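Workshop Storage, Bay 4: Clear Containers

Gallery notes by Lakshmi Reddy. Updated October.

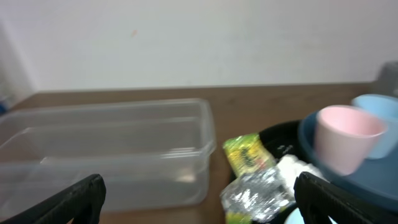 Small parts at the Clorkow workshop are being moved from card boxes into clear plastic containers, one per job. Card hides its contents and sags once the load passes 300 g per compartment. The rectangular container on the brown wooden table has a thick, flat lip and a moulded ridge a little below the rim. Both stiffen the sides, and the lip gives a good grip when lifting. Contents can be checked through the wall without opening anything.

Filling: heavier items go in first, spread across the floor. Stop below the ridge.

Labels: short side only, 156 mm strip, job number first. Old Fesero labels leave residue - remove with warm soapy water, no solvent.

Stock list: 504 lines, held by Kojo Dogbe. Changes to him by Monday.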